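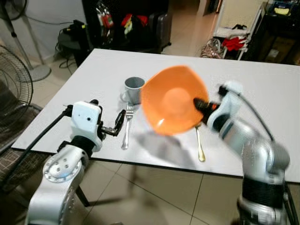 Dishes for a small household are supposed to be a solved problem, and yet I've been at it since April. I moved into the place on Giria with one box marked KITCHEN that turned out to be extension cords. So I've been buying tableware a piece at a time, on the theory that a set would assemble itself if I stayed relaxed about it. A set has not assembled itself. The fork is silver, the spoon is gold-colored, the mug is gray, and the bowl is the orange of a traffic cone. Each one looked fine in the store. Together they look like four people who got off at the wrong bus stop.

So, two questions for the board. Do I commit to mixed and keep going, or start over with one of those boring boxed sets? And if I keep going, is there some rule that stops it from looking like a lost and found?

Budget is 59 dollars, because that's what was left after the cart.

*posted by lidless_again*

---

**gravyboat_captain** wrote:

Boxed set. I know that's the dull answer. I had a mixed shelf all through my twenties and what happens is that every piece is a different height, so nothing stacks, so you end up with one layer of dishes and a lot of air above it. Norkham has a plain white set of 12 pieces that comes in under your number. Everything nests. You'll never think about it again, and I'd argue that's what plates are for.

---

**thrift_or_perish** wrote:

Absolutely not. Do not let the captain put you in white. White sets are what you get when you rent a cabin.

The rule is repeat a color. One orange bowl is an accident. An orange bowl and two orange plates is a person with opinions. Pick whichever piece you like best and buy it some company.

Also the gold spoon is great and the fork should be the one that's embarrassed.

---

**lidless_again** wrote:

I should have mentioned the plates. There are plates. I was rationing the bad news.
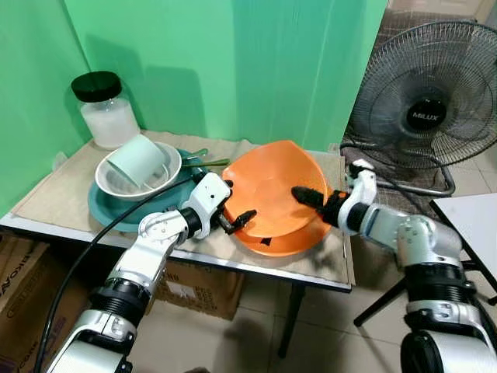
*Two orange plates in a pile that doesn't line up. Teal plate, white bowl on top of it, mint cup on its side in the bowl.*

The cup started it. I like it more than anything else I've bought this year, including the mattress, and it goes with nothing. It kind of goes with the teal, if you squint and the light's bad. Please note that the walls are also green, and very much so, so everything I put on the table is in an argument before it has any food on it.

---

**thrift_or_perish** wrote:

OK so you already repeated a color! You have an orange group and a blue-green group. This is a plan. You did it by accident but I'm counting it.

What you're missing is that the beige cloth is doing a lot of work. Keep that. On a bare white table the orange shouts, and on beige it just talks too much.

---

**gravyboat_captain** wrote:

I'd like to draw everyone's attention to the orange pile, which is two plates and is already crooked. The top one has corners. Rounded ones, I grant you, but corners. Squarish plates are a menace. They catch on each other, they take up more room in the rack, and they don't go in a round sink without a discussion.

And there's a cup lying in a bowl. That is a cup that has no home. I rest my case.

---

**saucer_eyes** wrote:

Cup in a bowl is how every kitchen I've ever lived in stores cups. I have two inches of clearance under the top shelf and cups do not get to stand up in there.

Mild disagreement with thrift on the cloth though. Love the look, can't live with it. I had one on a kitchen table for a month and I was washing it more than the dishes. Get a wipeable one, or use placemats like a coward (I use placemats).

---

**lidless_again** wrote:

The cloth cost me nothing, it came with the table, so I have no right to complain about it and I'm going to anyway. The back edge goes wavy where it meets the wall. I flatten it. I leave the room. It's wavy.

Re: corners. I've decided to think of the plates as round with ambitions.

---

**second_shelf** wrote:

Has anybody suggested Baranauskienė yet? The secondhand place behind the tile showroom. They had over 40 odd plates in crates the last time I was in, sorted by color, and I walked out with a teal pair that I did not need. If OP wants a partner for that big teal plate, that's where I'd go first. Bring the plate with you. I mean it, physically bring it. "Teal" covers a lot of ground and you will not remember which one yours is.

---

**gravyboat_captain** wrote:

Carrying a dinner plate across town to introduce it to other dinner plates. This is the lifestyle being recommended over a box.

---

**second_shelf** wrote:

Yes.

---

**knife_drawer_dad** wrote:

Popping in for the flatware, since you all got distracted by plates. Silver fork with a gold spoon is fine as long as you go all the way. Every fork silver, every spoon gold, and it reads as a choice. Where it falls apart is when you have five silver forks and one gold one, because then guests start asking who gets the special fork, and in my house that was two years of dinners.

Buy the same spoon again now, while they still sell it. Colored finishes get discontinued the minute you like them. Hand wash them too. I ran some gold ones through the machine every night and they came out a sort of sad champagne. Other people say theirs held up fine. I don't believe those people.

---

**saucer_eyes** wrote:

I'm those people. Mine held up fine.

---

**knife_drawer_dad** wrote:

As I said.

---

**lidless_again** wrote:

All forks silver, all spoons gold. I can do that. What happens with knives?

---

**knife_drawer_dad** wrote:

Knives are a whole separate thread and the last one got locked.

---

**thrift_or_perish** wrote:

Can we talk about the bowl? Is it plastic? I've gone back and forth on whether I'm on its side, and I'd like to know what I'm defending.

---

**lidless_again** wrote:

Plastic, yes. Glossy, wide rim, holds 380 ml if you fill it like a sensible person, and a good deal more if you're having cereal for dinner. 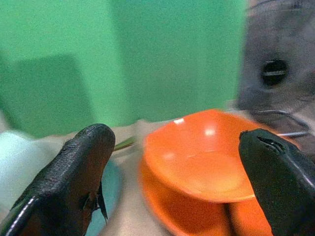
*Orange bowl with green behind it. I live like this.*

The inside goes a bit peachy toward the bottom when the light gets in, and I've become weirdly fond of that. My concern is soup. The rim is lovely to hold on to, but I've had plastic bowls before that took on tomato and never gave it back. Mind you, if any bowl can hide tomato it's an orange one.

---

**gravyboat_captain** wrote:

OK, that's a nicer bowl than I was picturing. I still wouldn't build a household around it. Plastic bowls are for popcorn and for carrying things out to the yard. Gloss scratches. Give it a year of forks and it'll look like a skating rink.

---

**thrift_or_perish** wrote:

Who is eating out of a bowl with a fork?

---

**gravyboat_captain** wrote:

Everyone. Salad. Pasta. What are you doing with pasta?

---

**thrift_or_perish** wrote:

Plate.

---

**saucer_eyes** wrote:

Plate?? For pasta with a loose sauce?

I'm moving my vote. OP needs more bowls and the plates can wait. I use a bowl for everything up to and including a sandwich. The white one you've got is the most useful thing on that table and it's been made to babysit a cup. Get another of those for hot stuff, keep the orange for cold, and you've spent maybe a third of your money.

---

**second_shelf** wrote:

That's good advice. White bowl goes with both color groups too, so the captain gets a little bit of white and can go lie down.

On staining: wipe it out right after, cold water before hot, and don't microwave anything with oil in it. Check the base for a microwave mark anyway. If there isn't one I'd take that as a no.

---

**lidless_again** wrote:

I've now been told to buy one more white bowl, several gold spoons, a teal plate's sibling and a wipeable cloth, and to get rid of nothing. This feels like how I got here.

Plan as it stands: Baranauskienė at 10 a.m. with the teal plate in a tote bag, wrapped in a sweater. If they don't have a match, Cadside on the way home for the bowl and spoons. The mug stays because it's gray and has never bothered anyone. The mint cup stays because I said so.

---

**gravyboat_captain** wrote:

Measure your shelf before you go. Height, not width. I'm begging.

---

**lidless_again** wrote:

Back. No teal. They had one that was perfect in the shop and turned out to be plain blue once I got it out on the sidewalk next to mine, so second_shelf is right and I'm glad I looked ridiculous. Cadside had the white bowl, slightly deeper than my first one, and it nests if you put them in the right order. Spoons were sold out in gold. They had "rose," which I looked at for longer than I should have.

Did not measure the shelf.

---

**knife_drawer_dad** wrote:

Do NOT get the rose.

---

**thrift_or_perish** wrote:

get the rose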